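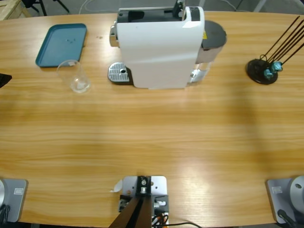 # Descaling a capsule coffee maker without buying the kit

Every manufacturer sells a descaling kit, and every manual says you must use theirs. I've read a lot of these manuals. The active ingredient is usually an acid you can get from the baking aisle, and I have yet to see a good argument for the markup.

Check the warranty terms first. Some do mention descaler, and if you're still covered you may want to play along until it runs out.

## What you need

- 20 grams of citric acid powder
- 1 liter of warm water
- a bowl that holds more than you think
- 20 minutes

Skip vinegar. People swear by it, but the smell hangs around in the tank for days and I don't trust it near rubber seals.

## Steps

1. Take out any used capsule and empty the bin.
2. Stir the citric acid into the water until you can't see grains. Undissolved powder can sit in the intake filter.
3. Fill the tank and put the bowl under the spout.
4. Start the descale mode. The button combination differs by model, so look it up — guessing can reset your cup sizes.
5. Run half the tank, switch off, and wait ten minutes.
6. Run the rest.
7. Rinse the tank, refill with plain water, and run it all through. Do this 2 times. If the water still tastes sour, do it again.

## Is the light telling the truth?

Mostly no. On many machines the descale light is just a counter that doesn't know what your water is like. If your water is soft, you can probably wait. If your kettle grows a white crust in a month, go sooner.

Clifford Campbell wrote in to say his coffee tasted "completely different" afterward. Maybe. Mine poured a bit faster and tasted the same. Slow pouring and sputtering are better signs than flavor.

## What descaling won't fix

Leaks from the capsule holder are usually a worn seal. A lukewarm cup may be scale, but try warming the cup before you blame the machine. And a pump that hums without moving water often just has air in it, so run it with a full tank and no capsule before doing anything else.

Last updated March 23, 2022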